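Re: Young business awards, entry form

Jurside branch wrote:
> Do students still need a letter from the bank, and is the top
> prize still 979 dollars?

No letter this year. The cheque is for $979, and Grasteck is adding $357 for the runner-up.

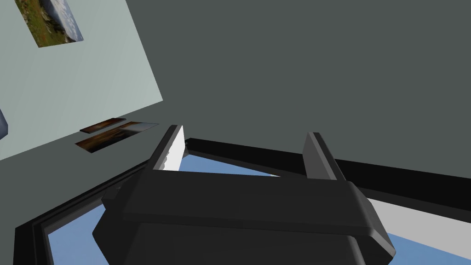 Plans can be up to 11 pages, not counting the cover. Please send them to the Hidayat office by the end of February.

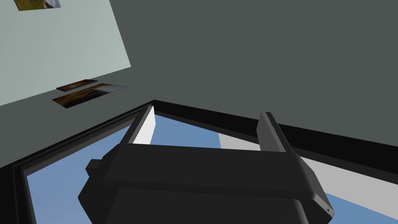

Judging starts at 3 in the upstairs room at Homudach. Students may put one picture on the cover. A plain one like the black gripper with its two fingers apart is fine, in colour or grey.
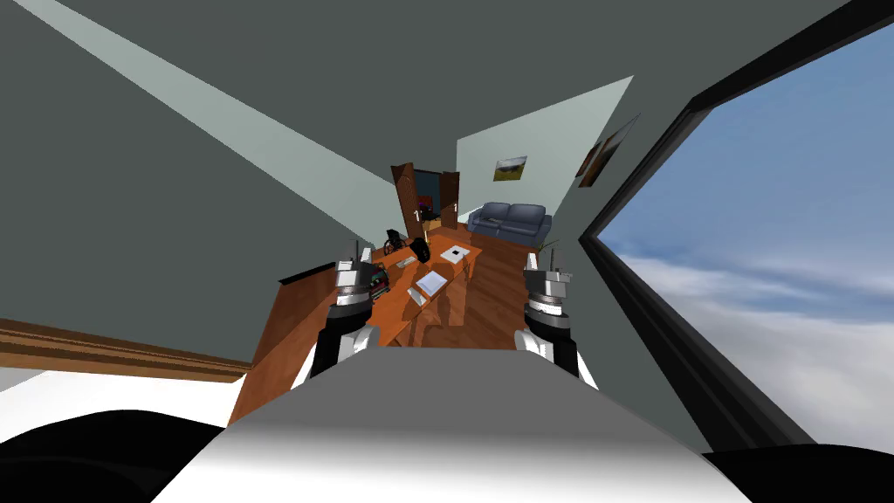
Two arms, office-like room

Parking is behind the building.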